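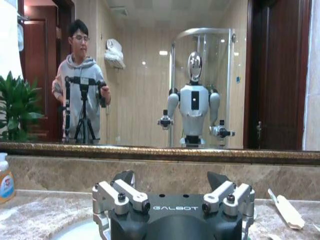

Bathroom duty at the Vonditmont. Chrome head, silver fingers, and a lot of marble to keep nice.

November 25, 2022

I've been promising a post about the robot since May, when we first got the email saying that housekeeping at the Vonditmont would be "trialling assisted room preparation", and I kept putting it off because my feelings changed every shift. They still do a bit! But people keep asking me about it at parties, so I may as well write it down once and send everyone the link.

For anyone new, I clean hotel rooms. I've done it for years, I like it more than people expect, and I have strong opinions about shower glass. We have 200 rooms and my usual patch is the third floor, where there are 29 of them and a linen cupboard that doesn't shut.

So, the robot. It's taller than I'd pictured, white and pale grey, with a shiny oval head you can see the lights in. No face, which half the team found creepy and the other half (me included) found a relief. I think I'd have felt rude walking past a face. Each arm ends in a gripper, and the one you see closest up has two silver metal fingers with dark pointed tips and GALBOT written across the black part in white capitals. One of the evening lot started calling it Gal and that was that, it's Gal now, even on the whiteboard.

The firm running the trial here is Trarkier, and their people have been in and out with laptops and tripods and more cable than I've ever seen in one place. They're nice. They take their shoes off if you've just done the carpet, which got them a long way with me. What they want Gal to do in the bathrooms is the small stuff. Putting out the little packets by the sink, picking up bottles and putting them back where they belong, that kind of thing. Beds are for later, they say. I said good luck with the fitted sheets.

Before it started I was sure I'd be teaching a machine to do my job and then handed my cards. We all thought it. There was a staff meeting with biscuits (always a bad sign) and the manager read out a sheet saying hours were protected until the end of the trial. Somebody asked what happens after the end of the trial and the sheet didn't cover that. It still doesn't, and I'm not going to pretend it's not on my mind when the rota goes up.

What has changed day to day is mostly the talking. I used to work with my earphones in and now I spend a good part of the morning explaining things I never knew I knew. Why does the packet go at that side of the basin? Well, so your sleeve doesn't knock it in when you reach for the tap. Why do you wipe the counter before the mirror's done, and then again after? Because the spray drifts -- and on our stone, which is all cream and tan and grey blotches, you can't see a drip until you're crouched down looking along it. The Trarkier lot write all this down! I've been told for years that this is unskilled work, and there's a person with a laptop asking me to say the bit about the sleeve again, slower.

The packets deserve their own paragraph. They come from Dehghan, our supplier, in thin paper wrappers, and a comb in one of those is a surprisingly awkward thing. It's light, it slides, and if you squeeze it the paper tears. I've got a knack for it and couldn't tell you what the knack is. The team asked me to put out combs over and over while they took notes, and at the end of the week their tally said 592. My thumb could have told them that.

The bad side is the room app. We used to get a printed list and swap rooms between ourselves, so if someone's back was playing up she'd get the stay-overs and the rest of us took the check-outs. With the trial came Grurkari, a program on a phone that hands you one room at a time and starts a timer. You can't swap. You can't even see what's coming. The robot gets all the attention from visitors and the local paper, but if you ask anyone in our break room what's made the job worse, they'll say the phone. We've put in a letter about it with 5 of us signing from my floor, and I'll let you know if we hear anything.

Pay hasn't moved, before you ask. There's a small extra for the sessions with the robot team, and I've volunteered for more of them than I planned to. Partly the money, partly that you get to sit down, and partly that I'd like to be in the room when they decide which bits of the work count as the easy bits. Somebody on their side had "hair in the plughole" down as easy. I had a word.

My mum wants to know if it's polite. It doesn't say anything to me, Mum. I say good morning to it anyway -- I say good morning to the lift as well.

Next post will be the lemon cake I keep going on about, with the proper tin size this time. If you work somewhere that's had one of these trials, especially if you've got to the end of it, please leave a comment and tell me what happened to the hours.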